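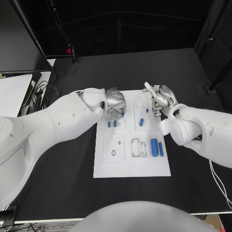 Según un vecino de la dársena norte, el barrio llevaba tiempo pidiendo un local que sirviera cenas fuera de la temporada de verano, y la licencia concedida a Besero responde a esa petición, aunque habría preferido un horario de cierre más temprano.

El restaurante Besero abrirá en octubre en la planta baja del antiguo almacén de sal de Durnport, según consta en la licencia de actividad publicada el 17 de abril de 2022. La titular es la sociedad hostelera Cetness, que explota ya un establecimiento de desayunos en la misma localidad. El contrato de arrendamiento tiene una duración de 11 años e incluye el uso de la terraza orientada al muelle.

El proyecto prevé un comedor de 55 plazas, con cocina abierta y una barra lateral para servicio sin reserva. El aforo de la terraza se tramita en expediente separado y queda pendiente del informe de accesibilidad. La carta se basará en pescado de lonja, arroces y verdura de temporada – sin menú cerrado al mediodía – y se revisará cada mes.
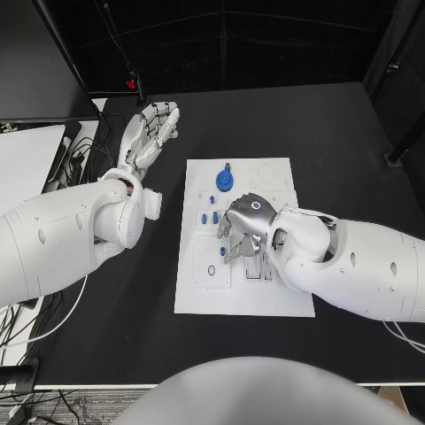

Obras y plazos

La reforma afecta al pavimento, la red de saneamiento y la extracción de humos. El conducto de salida se llevará hasta la cubierta por el patio interior, de modo que la fachada a la calle conserve su composición original. Se mantienen los muros de piedra y las cerchas; la carpintería exterior se sustituye por otra de igual despiece.

La ejecución corresponde a la empresa Wuyts, que dividirá los trabajos en dos fases. La primera comprende demoliciones interiores, saneamiento y acometida eléctrica. La segunda incluye cocina, cámaras frigoríficas, revestimientos y mobiliario fijo.

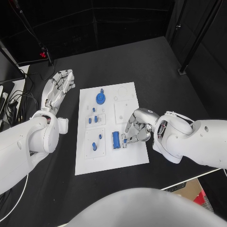 El acceso de mercancías se hará por el callejón trasero, en horario de mañana, y no se autoriza la parada de vehículos de reparto en el muelle durante el servicio de cenas. La licencia obliga además a instalar un separador de grasas con capacidad de 1000 litros y a presentar una medición acústica antes de la apertura.

El horario autorizado abarca comidas y cenas, con cierre de cocina a las 11 de la noche. La terraza deberá quedar recogida a esa misma hora. No se permite música en el exterior.

Cetness ha abierto el proceso de selección para cocina y sala. Las reservas se admitirán por teléfono y en el propio local a partir de septiembre; los grupos de más de ocho comensales necesitarán confirmación previa por escrito. El establecimiento de desayunos mantendrá su horario habitual durante las obras.
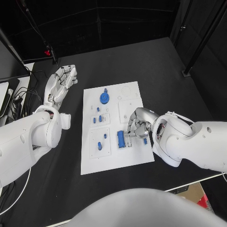 Dos brazos robóticos blancos junto a un tablero con piezas azules.

El expediente de la terraza puede consultarse en las oficinas municipales de Durnport hasta que finalice el plazo de alegaciones.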